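Zweiarm-Roboter: Ein Arm gibt beim gemeinsamen Halten nach, dann Schutzstopp

Forum Robotik und Automatisierung > Störungen und Sicherheit

Maldonado
17. Dezember 2022

Guten Tag an alle,

ich bitte um Hilfe bei einem Fehler, den ich seit mehreren Tagen nicht verstehe. Deutsch ist nicht meine Muttersprache, bitte fragen Sie nach, wenn etwas unklar ist.

Wir arbeiten mit zwei Armen auf einem gemeinsamen Tisch. Die Aufgabe ist die Montage von einem Gestell aus weißem Kunststoff: ein flacher Fuß und Stangen, die man einsteckt. Ein Arm hält den Fuß, der andere führt die Stange. Die Steuerung heißt bei uns intern Florkow, sie sendet die Sollwerte an beide Arme.
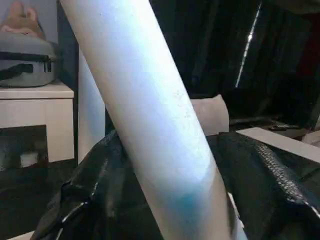 Der Fehler kommt nur dann, wenn beide Greifer gleichzeitig am selben Teil geschlossen sind. Zuerst steigt der Strom in der Handgelenkachse vom rechten Arm. Dann gibt diese Achse plötzlich nach, der Arm macht eine schnelle Bewegung nach unten, und erst danach kommt der Schutzstopp. Im Protokoll steht nur der Code 265 und der Text "Abweichung Position". Ohne Teil im Greifer läuft das gleiche Programm ohne Meldung.

Was ich schon gemacht habe: Kabel am Handgelenk neu gesteckt, Nullpunkt neu eingestellt, Geschwindigkeit auf die Hälfte reduziert. Mit der halben Geschwindigkeit kommt der Fehler später, aber er kommt. Ist das ein mechanisches Problem oder ein Problem der Regelung? Und darf man so eine Anlage weiter betreiben, wenn eine Person daneben steht?

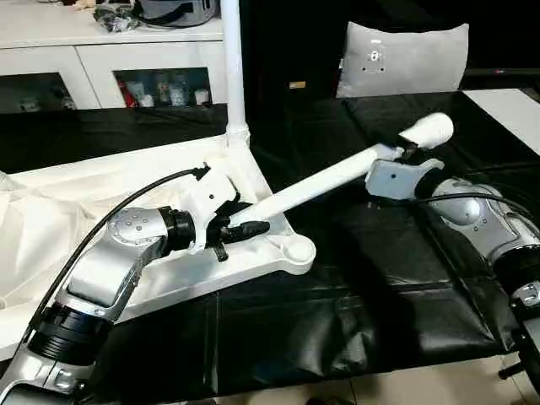
Wurkitz
Das klingt nach verspannten Armen. Wenn zwei Greifer ein steifes Teil halten und beide in Positionsregelung laufen, drückt jeder gegen den anderen. Schon ein kleiner Fehler in der Kalibrierung zwischen den beiden Basen reicht. Der Regler erhöht dann den Strom, bis die Überwachung abschaltet. Dass es leer funktioniert, passt genau dazu.

Stellen Sie einen Arm auf Nachgiebigkeit um, sobald der zweite Greifer schließt. Der andere bleibt steif und führt. Danach die Lage der beiden Basen zueinander neu vermessen, und zwar mit einem Messdorn, den beide Arme nacheinander anfahren. Bei uns war nach dem Umbau im Juli genau das vergessen worden.

Zu Ihrer letzten Frage: nein. Solange eine Achse vor dem Stopp nachgibt, gehört niemand in den Arbeitsbereich.
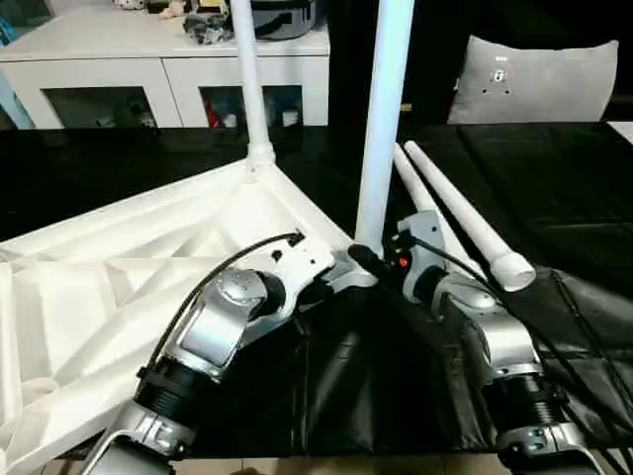 Zwei Arme am Gestell mit Fuß und Stangen

Trisura
Hatte ich auch mal, bei mir war es die Bremse. Einfach tauschen, dann ist Ruhe.

Maldonado
Danke an beide. Ich habe heute die Werte noch einmal gelesen. Der Motorstrom steigt wirklich in beiden Armen zur gleichen Zeit, das hatte ich übersehen, weil ich immer nur das rechte Diagramm geöffnet habe. Im Protokoll ist der erste Eintrag in der Zeile 1.639, also lange vor der Meldung auf dem Bildschirm.

Die Bremse habe ich trotzdem geprüft. Im Stillstand hält sie, auch mit Gewicht am Greifer. Ich tausche sie jetzt noch nicht.
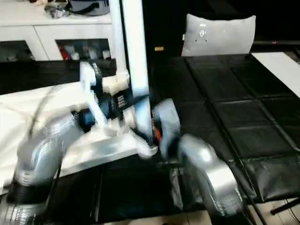
Die Umstellung auf Nachgiebigkeit habe ich für den rechten Arm eingetragen, mit einer kurzen Wartezeit nach dem Schließen vom Greifer. In 11 Versuchen kam kein Schutzstopp mehr. Das ist natürlich wenig, der Zähler von der Anlage steht bei über 2.000 Zyklen und der Fehler war am Anfang auch selten. Die Vermessung der Basen fehlt noch, dafür muss ich zuerst einen passenden Messdorn bekommen.

Bis dahin läuft alles mit reduzierter Geschwindigkeit und mit Absperrung. Eine Frage habe ich noch: Soll die Grenze für die Positionsabweichung kleiner werden, damit der Stopp früher kommt? Oder bekomme ich dann nur mehr falsche Meldungen?

Wurkitz
Erst vermessen, dann die Grenze kleiner machen. Umgekehrt suchen Sie wieder an der falschen Stelle. Schreiben Sie bitte die alten Werte auf, bevor Sie etwas ändern.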